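Laundry & Closets > Folding > T-shirts

Do you really need a system for folding T-shirts?

I have read a lot of folding advice and I believe very little of it. Most of it was written by someone with a deep drawer, a clean table and a free afternoon. I fold on top of whatever is nearest, usually after 9 p.m., and I wanted to know which of the popular tricks survive that.

The folding board. Clirnareck sells one for 22 dollars, and the box promises a drawer like a shop display. It does make every shirt the same width. So does a magazine. Lay it between the shoulders, fold the sides over it, slide it out. I gave the board a month and then it went behind the dryer, where it still is.

Standing shirts on edge. Fine in a full drawer. In a half-empty one they slump over as soon as you pull one out, and then you have a pile again, only sideways. If your drawer isn't full, stack the shirts flat and put the older ones on top so they get worn.

Rolling. People swear it saves space. I tried it with the same shirts in the same drawer and couldn't get one more in. Rolling is good for a gym bag. At home it gives you a curled hem and a neckband that looks chewed.

The two-second pinch fold. Amirul Hidayat next door can do this, and he showed me three times. It works on a thin shirt lying perfectly flat. On heavier cotton the back bunches up and you spend longer pulling it straight than you saved. Learn it if you like party tricks.

What I do instead

Give the shirt one hard snap by the shoulders before it goes down. That takes out more creases than any amount of smoothing with your palm.

Fold it in half the long way, sleeve on sleeve, and turn the sleeves in. Check that the side seams meet. If they don't, the shirt has twisted in the wash, and lining up the hem will only push the problem up to the collar. Let the hem be crooked.

Then fold the hem up to just short of the neckband and fold once more. Keep the fold off the neckband itself - a crease there shows all day, and a crease across the stomach is gone by lunch.

Don't fold anything that is even slightly damp at the seams. The collar and the sleeve hems dry last, so feel those and ignore the middle.

Fabric sprays: I bought the Vuvholm one on a neighbor's say-so. Plain water from a spray bottle did the same job on cotton, and it smelled of nothing, which I prefer.

As for sorting by color, I don't see the point unless you own a great many shirts that look alike. Sort by what you wear them for. Good ones on the left, painting and yard work on the right - and if a shirt lands in the middle because you can't decide, it's a yard shirt. 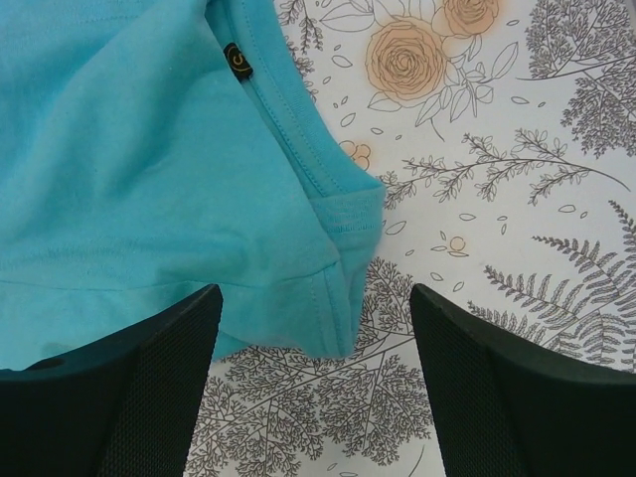

One more thing on collars. Hangers get the blame for stretched necks, but I think most of the damage comes from yanking the hanger in through the top. Feed it up from the hem and the neckband stays the size it was.

Contact | © Tavares Household Notes | Back to top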